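Last updated: August

Andaten Residents and Makers Association
Minutes of the regular meeting, Saturday, 10 a.m., Zacharopoulos Hall

Chair: Rafail Tsolakis
Minutes of the last meeting were read and approved with one correction (the rent for the hall is paid quarterly, not monthly).

1. Report on the visit to Urnlow

The chair reported on the group's visit to the Urnlow workshop, where members saw a demonstration of the two-armed robot used in the Garolex project. The visit had 20 places and all were taken. Members were met at the side entrance, signed in, and were given a short safety talk before going through to the demonstration room. Bags and coats were left in the front office.

The task on show was a basket job. A yellow plastic basket with an apple and a banana in it is set on a white table, in front of a wire mesh shelf with a wooden floor. The robot is meant to take the basket with both hands, one at each side, and put it on the shelf with the fruit still inside. The staff said they chose it because both arms have to work together and the load can roll. 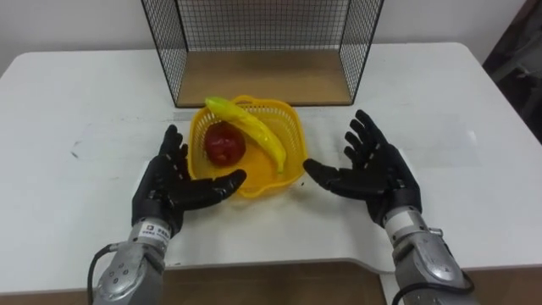
The presenter spent some time on the difference between lifting with one hand and lifting with two. If one arm moves ahead of the other the basket tilts, and the usual fix is to slow both arms down. Members asked whether the robot follows a fixed set of moves. The answer was that it learns from recorded runs in which a person guides the arms. The project has 3,000 runs of this task planned and has finished 1,000 of them.

Other questions from members:

- Could it handle a full grocery bag? Not at present. Soft bags change shape and are planned for a later stage.
- What happens if a person reaches in? There is a stop button at the operator's seat, and visitors stay behind the line on the floor.
- Is there any plan to sell it? No. Urnlow does the testing and Garolex is a research project only.
- Does the position of the fruit matter? Yes. It is changed between sets of runs so that the robot does not learn only one layout.

Two members felt the talk was too technical in the first half and asked for a printed sheet next time. Others said the question period was the best part and should be longer. The chair will pass both comments on to Urnlow.

It was noted that the room is small for a group of our size – those at the back had trouble seeing the table. The chair suggested splitting the next group in two, with a break between. Agreed. 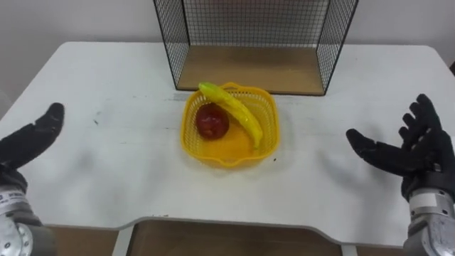 2. Open day

Urnlow has offered to bring a display to our open day. This would be a table with printed panels and a screen showing recorded runs, with no moving equipment. One staff member would attend to answer questions. The display needs one power outlet and space along a wall.

Members discussed whether to put it in the main room or the side room. The side room is quieter, but the door is narrow and the panels may not fit through. Main room agreed, on the wall across from the kitchen.

Action: chair to confirm with Urnlow and send them the measurements of the wall.

3. Second visit

There was interest in a second visit from members who missed the first. Names to be given to the chair by the next meeting. The bus cost will be $5 per person, paid in advance.

4. Other business

The projector cable is missing again. Anyone who has it should return it to the hall office.

The meeting closed at 11:40 a.m.

Contact: Association office, Zacharopoulos Hall | © Andaten Residents and Makers Association | Back to top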